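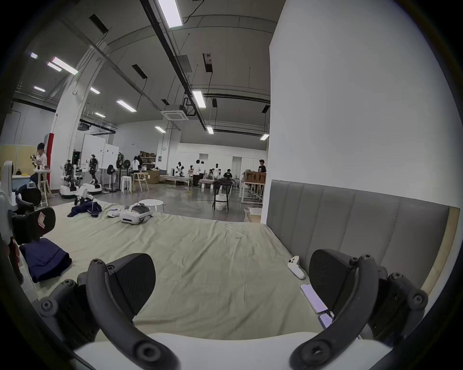
Figura 3. Puesto de demostración visto desde la pinza de mano, con el cabecero gris a la derecha y la nave al fondo.

4.2. Reglas del puesto (y las que nos saltamos)

Cuando empecé a redactar el protocolo de Etedex yo estaba convencido de que lo difícil sería la sincronización de las dos manos. ¡Qué va! Lo que más discusiones nos dio fue decidir qué puede quedarse encima de la tela y qué no. En la Figura 3 se ve bien el problema: el mando blanco junto al cabecero, el teléfono con la pantalla encendida, la chaqueta azul marino arrugada... Para quien demuestra son trastos de los que uno se olvida a los dos minutos, pero para la política que aprende de esas imágenes son objetos tan reales como la prenda que hay que doblar.

La primera versión de la norma, que escribimos Teófilo Correa y yo en noviembre, tenía 44 puntos y no la leía ni su autor (lo digo por mí). La recortamos a ocho. Los que más nos importan en este apartado son los siguientes:

R1. Antes de grabar, todo objeto ajeno a la tarea sale de la tela o se anota en la ficha del episodio.
R2. Los teléfonos, fuera y con la pantalla apagada.
R3. Las dos pinzas arrancan a la vista y apuntando al centro de la zona de trabajo.
R4. Si alguien cruza por el fondo se sigue grabando, pero se marca el episodio.

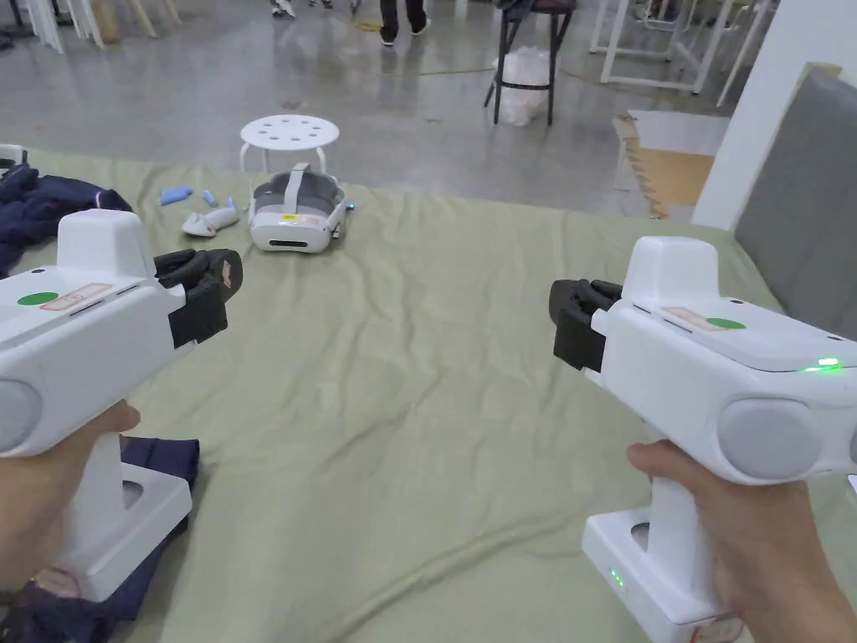

Figura 4. Las dos pinzas orientadas hacia el centro de la tela; detrás, el visor y un mando.

La R3 parece una manía y reconozco que al principio me lo parecía también a mí, pero la postura de la Figura 4 nos ahorra un montón de trabajo en el alineado – los dos cuerpos blancos, las puntas negras enfrentadas y nada más que comprobar. El visor sobre la tela, en cambio, incumple la R1 si no consta en la ficha.

Revisamos a mano 1.057 episodios del conjunto Brarnari con estas reglas delante. La R4 es la que peor se aplica, y lo entiendo: en una nave compartida siempre hay alguien de pie allá atrás, y con las manos ocupadas no vas a pararte a mirar zapatos. Por eso en Ater pasamos la marca al revisor, que ve el vídeo con calma (y con café). La R2 sigue dando guerra; de ella volvemos a hablar en el apartado 5.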